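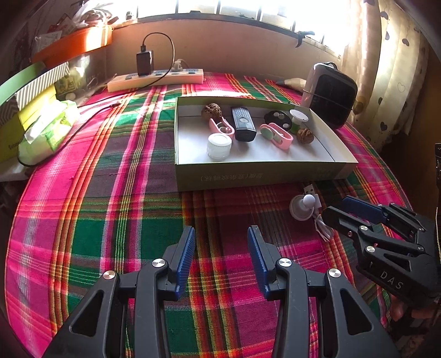
Gindport 2.4 adds tighter timing and a new grasp planner for small objects

30 April 2022

Starkurari has released version 2.4 of Gindport, its software for turning recordings from hand-held grippers into control policies for robot arms. The update went out to existing users this morning and replaces 2.3, which came out in December.

The main change is in how the software lines up camera frames with gripper width. Earlier versions matched the two streams once, at the start of a recording, and let them drift. Version 2.4 checks the offset throughout and corrects it as it goes. On the company's own test set of 900 recordings, 70 had been thrown out under the old method for bad timing. With the new one, 7 were.

"Most of the bad ones were long recordings where the fingers closed a little before the video said they did," said Parveen Howlader, who leads the perception work. "A policy trained on that learns to let go early."

The second change is a planner aimed at household clutter. It picks a grasp for one item in a group of small things lying close together, such as walnuts, clips and a bottle cap sharing an open box lid. The planner now treats the walls of a shallow container as obstacles and looks for an approach that keeps both fingertips clear of them. Patterned cloth, a common cause of false edges in 2.3, gets its own filter, which is switched on by default.

Sơn Lục, who wrote most of the planner, said cables are still a weak point. The software marks them as areas to avoid but does not plan around one that moves during a grasp. Work on that is planned for a later version.

Users who record with two grippers can now calibrate both in one session. The tool asks for each gripper to be opened and closed fully, then stores the two profiles under separate names.

Neredholm, which tested the release before launch, ran it on a batch of 300 recordings made in homes. Yaowalak Jaidee, an engineer there, said setup was simple but the export step was slow on older laptops – long enough that her team left it running overnight.

Projects saved in 2.3 open in 2.4 without changes, though timing has to be recomputed before training. Projects from older versions need to go through the converter first. Release notes and the converter are on the Gindport download page.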